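Vehicle Systems II, unit 4: brake fade and thermal load
Notes prepared by Sigrun Lundgren, Zutlow Technical College

These notes go with the workshop sessions in April. Bring the unit 3 handout on hydraulic circuits, as the symbols are the same.

## 4.1 Where the energy goes

A moving car holds kinetic energy equal to half its mass times the square of its speed. When the car is stopped by its friction brakes, nearly all of that energy becomes heat in the discs, drums, pads and linings. A small share is taken by rolling resistance, air drag and engine braking. For sizing purposes we ignore that share and treat the brakes as doing all the work.

Because speed is squared, a stop from twice the speed puts four times the heat into the brakes. Mass enters only once, so a fully loaded car is a milder case than a fast one. Students often get this the wrong way round in the written test.

On a long descent the speed may be constant, and then the kinetic energy term drops out. The heat comes from lost height instead: mass times gravity times vertical drop. The brakes are applied for minutes at a time, and the disc has no rest period in which to cool.

## 4.2 Heat storage and heat loss

During a single hard stop, very little heat leaves the disc. The event is too short. Temperature rise is set by the mass of the disc and the specific heat of the iron:

 temperature rise = heat input / (disc mass × specific heat)

Use the share of heat going to one disc, not the total. With a typical front-biased split, each front disc takes more than a quarter of the load. State the split you have used at the top of your working.

During repeated stops or a descent, heat loss matters. It leaves by three routes:

- convection to the air passing over and through the disc
- radiation from the disc faces, which is minor until the disc is very hot
- conduction into the hub, the caliper and the wheel

Vented discs improve the first route. They do not help much in a single stop, where a solid disc of the same mass will reach a similar temperature. Keep the two cases apart when comparing designs. 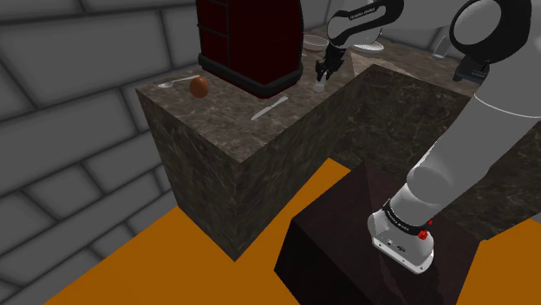
Conduction into the hub is usually unwanted. Wheel bearing grease thins with heat, and seals harden. Some discs are made with a separate carrier, or bell, joined to the friction ring by pins, and this slows the heat path and also lets the ring expand freely.

## 4.3 Types of fade

Fade is a loss of braking effect for the same pedal force. The word covers several faults with different causes, and the driver's report is often the best clue to which one is present.

**Friction fade.** The pad material passes its working range and its friction coefficient drops. The pedal stays firm and at its normal height, but the car does not slow as expected. Braking normally returns after cooling, although the pad surface may be glazed.

**Green fade.** New pads give off gas as the resin binder is heated for the first time. The effect resembles friction fade but appears early in the life of the pad. Correct bedding-in removes it.

**Fluid fade.** Heat passes through the piston into the fluid, which boils. Vapor can be compressed, so the pedal travels toward the floor with little resistance. Pumping may recover some pressure. Treat this as the most serious type.

**Drum expansion.** The drum grows in diameter as it heats and moves away from the shoes. Pedal travel increases while the pedal remains fairly firm. Self-adjusters can overcorrect if the brake is worked hard while hot, leaving the shoes dragging once the drum shrinks.

## 4.4 Fluid condition

Glycol-based fluids absorb water through hoses and seals over time. Water lowers the boiling point, which is why both dry and wet figures are quoted. The wet figure is the one to design against.

The sample used in our workshop came from the Backlund test car. Its dry boiling point was recorded as 220 °C. After long service, a second sample from the same circuit boiled at 154 °C. The system had passed a visual check, and fluid color had given no warning. Use a boiling-point tester — color is not a measurement.

Do not mix fluid types without checking the maker's data. Silicone-based fluid does not take up water in the same way and is not a direct replacement in a system built for glycol fluid.

## 4.5 Workshop task

Work in pairs on the Grudik brake rig. Alvar Lundgren will supervise the rig and must be present before it is switched on.

1. Record the ambient temperature and the starting disc temperature.
2. Run 20 stops from the set speed at the set pedal force.
3. Log disc temperature at the end of each stop, together with braking torque.
4. Let the disc cool with the fan off, logging temperature once a minute.
5. Repeat the cooling run with the fan on, starting from the same temperature.

Plot torque against disc temperature, then plot both cooling curves on one set of axes. The early part of each curve should be close to exponential. Estimate the time constant for both and state how you chose the end of the fitted range.

If torque falls suddenly instead of gradually, stop the run and tell the supervisor. A slow fall is a valid result and should be kept.

## 4.6 Problems

1. Calculate the heat input to one front disc for the Vunwood hatchback, using the mass, speed and brake split in the data sheet. Find the temperature rise for a single stop.
2. Repeat problem 1 with the disc mass reduced by 2 kg. Comment on the change for a single stop and for a long descent.
3. A driver reports a firm pedal and poor stopping at the bottom of a hill. The fault clears after a short rest. Name the likely type of fade and list the checks you would make before returning the car.

Show units at every line. Hand in the plots with the written answers — loose sheets will be returned unmarked.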